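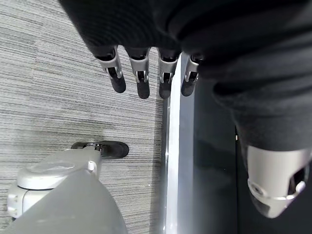

Floor coverings get very little attention in the literature on shared workrooms, and we came to them ourselves only after reading through the comment sheets, where people kept going back to what was under their feet. Of the 465 sheets returned, 314 said something about the floor, and many said it at length and with real feeling. The covering mentioned most often was gray carpet with a fine stripe. The one in Figure 4 is a fair instance of the type, with narrow lines of light gray, white and darker gray running alternately, so that the surface looks almost brushed. A shadow falling on it stays faint and soft, and several people who work long afternoons wrote that they found this restful, though one or two said the very same thing made the room feel sleepy by four o'clock.

We should say a little about how people talked about the stripe, for their words were not always the ones we would have picked. Those in the Guvari rooms tended to call it "the lines" and treated it as a kind of ruler for the furniture. A table that had been pushed back at an angle was noticed right away, and somebody would usually nudge it straight before sitting down. In the Fiore rooms, where the carpet is plain, tables drifted over the course of a week and people seemed perfectly happy to let them. We had expected the difference to fade as the novelty wore off, but it was still there at the end of the 12 weeks, and if anything it was a bit stronger in November, when the rooms were at their fullest.

4.3 Tables, edges and the floor beneath them 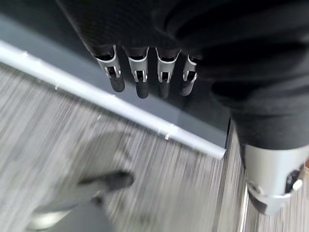
The second thing the sheets brought up was the meeting of table and floor, by which we mean how the two look together from a chair or from the doorway. People did not separate them as neatly as our coding scheme did. A comment that began with the tabletop would wander down over the trim and end on the carpet, and we spent a good many evenings deciding which column it belonged in! In the end Tumaini Rweyemamu suggested a joint category, "table on floor," and we went back and recoded all 36 rooms with it – a slow job, and one we would recommend starting with.

Under the joint category the Jidance and Tandance rooms, which had looked so far apart in our first pass, came out much closer together. Both have pale tables and a patterned carpet, and in both the commonest complaint was that small dropped things (paper clips, screws, the backs of earrings) were hard to find again. Respondents with plain carpet hardly raised the matter. They complained instead of crumbs and lint, which a fine stripe appears to hide rather kindly. We have no measure of how clean any of the rooms were, so these remarks should be read as impressions only, and we return to them in Section 5 together with the cleaning schedules.

Journal > Shared Interiors > Articles > Section 4: Floors and Furniture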